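Mellumard 2000 Heat Battery
Stores off-peak electricity as heat and returns it as hot water or space heating

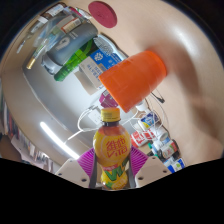

Small drink bottle with a yellow screw cap and a lemon on the wrapper.

Batteries for phones and cars get most of the money and most of the news. Heat gets very little, though a large share of the energy a household buys goes into warming air and water. The Mellumard 2000 from Dutow is built for that job. It charges from a standard electric supply when rates are low, holds the heat in a block of dense ceramic, and releases it through a water loop when the house calls for it.

The basic idea is old. Cullinane, whose brick works supplies the core, has been firing storage brick since 1916. What has changed is the insulation and the controls. The current model uses vacuum panels on all six sides and a controller that reads your utility's rate schedule and plans the next day's charge.

Specifications
Model: Mellumard 2000
Core: Cullinane ceramic brick, 32 pieces
Weight installed: 659 lb
Supply: 240 V, dedicated circuit
Output: hydronic loop, supply and return on left side
Controller: Kumach wall unit, wired
Placement: indoors, ground floor or basement slab

The core ships separately from the cabinet and is stacked on site. Check the floor rating before ordering. Wood-framed floors need an engineer's letter.

The controller works without an internet connection. If your utility changes its rates, enter the new schedule at the wall unit or load it from a memory card. There is no subscription and no phone app.

Existing Kumach wall units can be reused with firmware from May or later. Older units will run the heater on a fixed timer only.

Not for use with steam radiators. Pump, expansion tank and mixing valve sold separately.

Page updated May 18, 2023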